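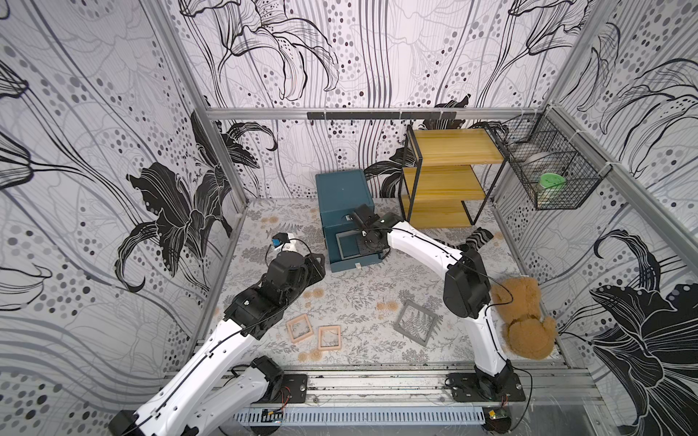 Any reader who has papered one wall will tell you to start at the window and work away from it, and a comment on my last post said exactly that, adding that I was mad to put a big floral pattern in a small room at all. Fair enough! I still love big flowers in small rooms, and I've now done three of them, so let me walk you through how I hang the stuff.

First, measure the wall and find your pattern repeat. It's printed on the label, and mine from Harham was a whopping 56 cm, so I ended up with a lot of offcuts. Buy one more roll than the calculator says (and check the batch numbers match before you leave the store, please).

Now prep. Fill the holes, sand them, wipe off the dust, then roll on a coat of primer. I use Pistix because the shop near me stocks it, but any wallpaper primer will do. Let it dry overnight. I started mine on a Wednesday evening and didn't touch it until after breakfast.

Next, draw a plumb line. Don't trust the corner of the room, because mine was off by a finger's width from top to bottom and I'd have had leaning flowers all the way across. Hang a weight on a string, mark it in pencil, and line your first strip up with that.

Paste the wall if it's a paste-the-wall paper. Work it into the edges with a small brush, hang the strip from the top with a couple of inches to spare, and smooth from the middle outward. Bubbles? Peel back to the bubble and go again while the paste is still wet.

Match the second strip at eye level first, then slide it up or down. Tiny mismatches near the baseboard hardly show, but a broken petal at eye level will drive you nuts every single morning.

Trim with a brand new blade, and I mean new for every strip or two. Then wipe the seams with a damp sponge and go have a coffee while it dries.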